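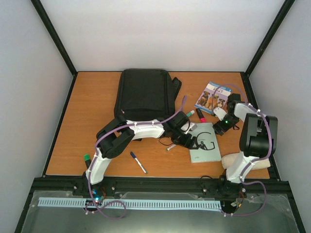 A black backpack on the tabletop, with markers and a pale book marked with a large G.

Packing for the School Day: An Interview with Oona Kauppinen
Lastilow Family Resource Office, October 2024

The Lastilow Family Resource Office provides packed backpacks to students in the 12 schools of the Casley district. Last school year the office gave out 469 backpacks. Oona Kauppinen has directed the program for the past four years and was previously a classroom aide in the second and third grades. She spoke with the office newsletter about what goes into a bag, how the contents are laid out and what families can do at home.

Ms. Kauppinen begins every packing session with the bag itself. It is placed flat on the table with the top pointing away from the packer, and it stays closed until everything else has been set out.

"People want to open the bag first and start dropping things in," she said. "Then a marker goes to the bottom, a book goes on top of it, and you have lost track of what you packed. If the bag is lying flat and the things are spread out on the table, you can check them against the list before anything goes inside."

The list is short. Each bag receives something to write in, something to read for pleasure, a set of markers and one pen. The office does not include folders or calculators, as those are supplied by the schools. Families are also asked to put in one soft item from home for younger children, who may have a rest period after lunch.

Asked about the reading item, Ms. Kauppinen said that the choice receives more attention than families might expect. Staff members look at the cover first.

"Dogs are always welcome," she said. "We had a fourth grader who told us he did not read, and he picked the one with dogs on the front and kept it. I would not say a cover makes a reader, but it gets the thing picked up."

The markers are a subject on which she holds firm views. The office formerly bought them in sealed packs from Casard, a regional supplier, and placed one pack in each bag. Two years ago it changed to loose markers in mixed colors, chosen one at a time.

"A full pack is nice to receive, but our teachers were asking for three or four good ones," she said. "They wanted a highlighter for reading work and a few colors for everything else. We test each one on scrap paper. If it skips, it does not go in the bag. And we press the cap until it clicks — that is the step people forget."
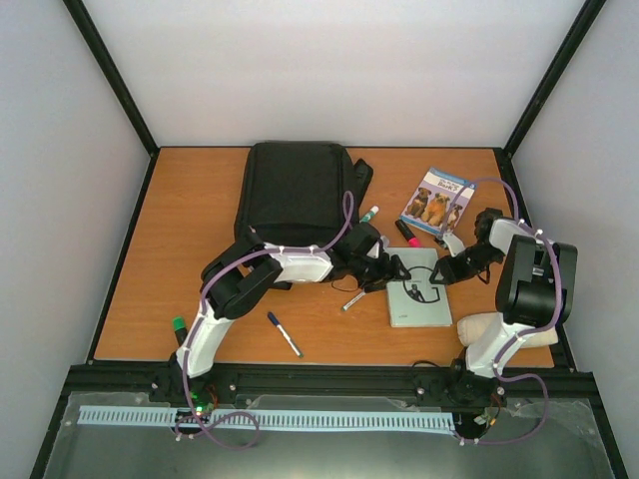

Reading material with three dogs on the cover, to the right of the backpack, with a pink highlighter nearby.

Loose markers do present one difficulty. They roll. Ms. Kauppinen advises families to keep them away from the edge of the table and, when packing, to put them in the front pocket together. Pens go in the same pocket, with the point down.

Books and notebooks are packed next, against the back panel of the bag, with the largest closest to the child's back. Soft items go in last.

"If you have a little cushion or something rolled up, it fills the space at the top and keeps the rest from shifting," she said. "Put it in first and you will have a bag that stands up very nicely and has no room for a book."

The straps are the final point on her list. She asks that they be adjusted with the child present and that both be let out to the same length. Long ends should be tucked in so that they do not catch on a bus seat or a chair.

The office is now planning for the second half of the school year. Orders for winter bags close in December, and the program expects to prepare 500 of them. So far 86 families have asked to pack their own at the Lehtinen Street room, where a table and supplies are provided and a member of staff is available to help.

Ms. Kauppinen said she would like to see that number grow. "When a child has chosen the color of the marker and put it in the pocket, the child knows where it is," she said. "Then on a school morning there is no need to empty everything onto the floor to find it."

She recommends that families repeat the layout at home once a week. The bag is emptied, the items are set out on a table, and anything dried up or finished is replaced. With practice, she said, a child in the second grade can do most of it alone, and the adult need only look over the table before the bag is filled again.

Families who wish to reserve a time at the Lehtinen Street room may speak with the front office at any Casley school. Replacement markers and pens are available there throughout the school year at no charge.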